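## About us

Skulcombe Cube Club. We're a small puzzle school, been going since April 2019. Two rooms, one kettle, lots of cubes.

What we do: teach people to solve a 3x3, start to finish. Beginners mostly. Kids, parents, a few retirees who are now faster than the kids. Also:

- lube and tension nights (bring your own cube, we've got the screwdrivers)
- stickerless speed cubes to borrow, 48 in the lending tub at last count
- Kandia League, our in-house comp, 37 on the ladder at the moment
- repairs. Popped corners, siezed cores, the lot

Our beginner method is called Flerkell. White cross, corners, middle layer, then the yellow face. No colour-neutral stuff till you're ready. Takes most people 2 sessions, sometimes more, no worries either way.

Find us upstairs on Desjardins Street, side door, buzzer sticks so give it a good push. New timetable going up soon, we're runing a bit behind on it.
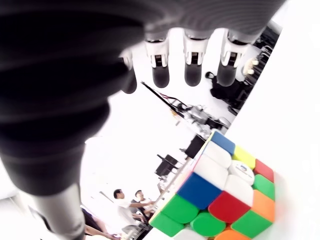
**Do I need my own cube to start?**

Borrow one from the tub for your first term, then buy whatever you like the feel of.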